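Home | Course Plan | Handouts | Lab Visits | Contact
Print this page | E-mail this page

Introduction to Automation, Handout 6
Notes from the visit to the Kavara laboratory

Please read these notes before you write your visit report. They follow the order of the afternoon, but I have left out the safety talk, because you have it on paper already.

Kavara works on robot arms for light tasks on a table. The group shares its building with Tomard, who make the grippers for several of the teaching laboratories. Our visit was in the August open week, and the demonstration began at 2 p.m.

1. The task

The task in the demonstration has the name "lamp and fruit". The objects are a desk lamp with a flexible neck, apples and a mandarin. It looks like a task for a small child. For a robot it contains several problems which we met in Chapter 4: shiny surfaces, round objects that roll, and a cord which has no fixed shape.
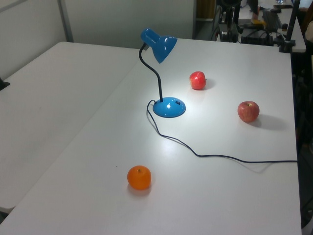
Write down for yourself the difference between a rigid object and a deformable one. An apple has one position and one orientation, so six numbers are enough. A cord needs many more, and the planner at Kavara does not try to model it completely. It marks a zone near the cord and the arm keeps out of this zone as far as possible.

2. Collecting the examples

The controller learns from recorded examples. For this task the group has 1222 recordings, and they want to reach 2000 before the winter term. Of the present set, 119 are kept apart for testing. Do not mix these two groups in your report. Last year many students did so, and their success rates had no meaning.

Each recording is checked by a person with the Privitz viewer, the same program that we have in our computer room.

3. Light and shadow
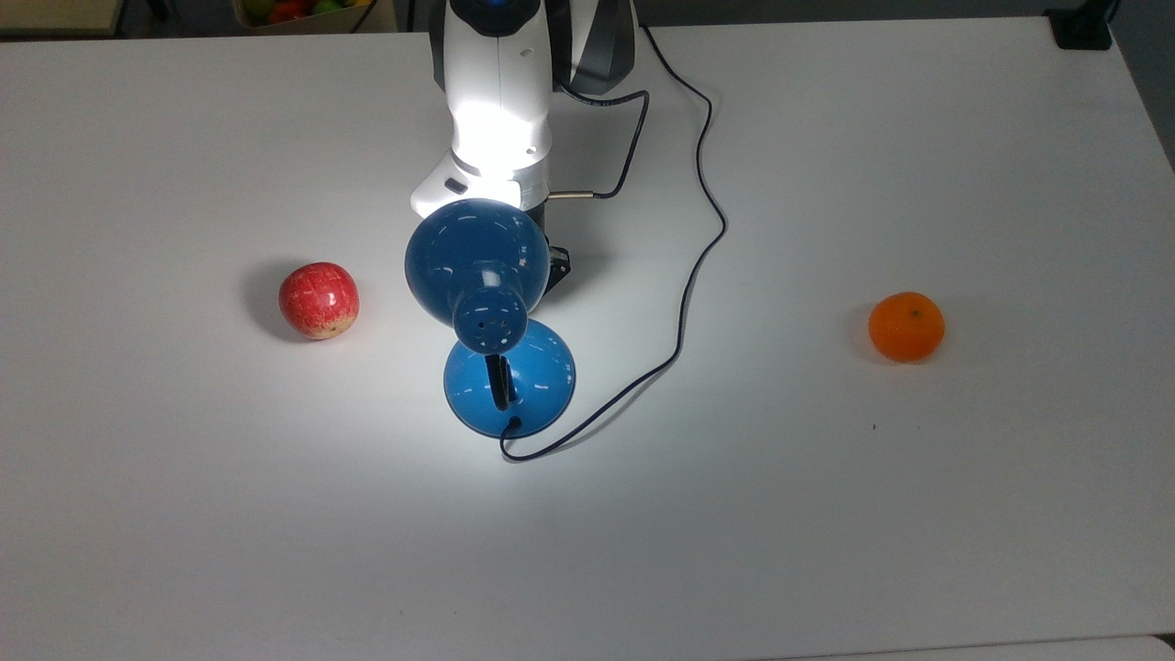
A lamp is a good test object for one more reason: it changes the light on everything near it. The color of a fruit under strong light is not the color the camera measured a minute before. In the exercise you will use the Unnithan data, with more than 200 pairs of lamp on and lamp off.

For the report: two pages, one drawing of your own, answers to 4.3 and 4.5.

Comments (3)

mk_08: Is the drawing by hand allowed?

Course office: Yes, by hand is fine. Please scan it straight.

tilo: In 4.5, do we take the 119 test recordings out of the 1222 first, or are they extra?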